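Workshop log, bench 2, Drutholm
2019-04-10

Picked up where the cable job left off. The arm is back on the table and homes cleanly. Payload set to 300 g in the config for now, which is plenty for kitchen stuff. 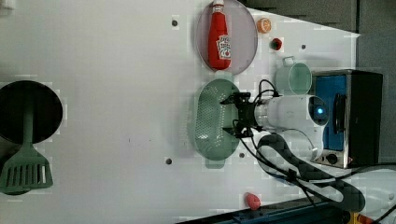
Entry by Ardalan Ghorbani. Read and initialed: Ekene Ekpo

Main job was the gripper harness. The old zip ties kept pulling the connector sideways whenever the wrist rolled past 80 degrees, so I moved the first tie point back along the forearm and left more slack in the loop. Rolled it by hand with power off, then at low speed. No snag either way. The Navex controller still throws a warning at startup. It clears on the second try and I have not looked into it. 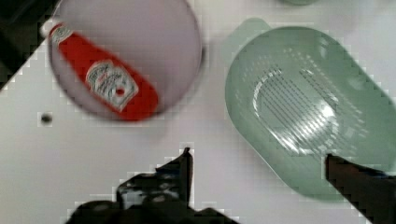

Next was finger spread. Ekene recut the pads last week and they come out slightly thicker, so the old closing value squeezes too hard. Backed it off by 13 counts and saved it as a new profile - do not overwrite the old one, we may go back to the Akbari pads.

Wrote down the approach height again, this time in the shared sheet and not on tape. 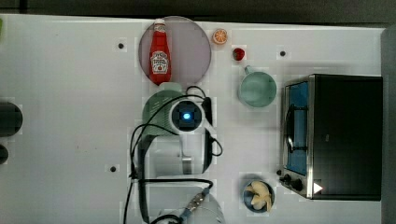 Reach planning is still the weak part. The planner likes to swing wide, and with the toaster oven along the right side I would sooner it didn't. Added a keep-out box around it, padded on the table side so the bowl near the knobs is covered too. Planning time went up to 1160 ms with the box in. Slow but usable.

To do: startup warning, spare connector, label the profiles.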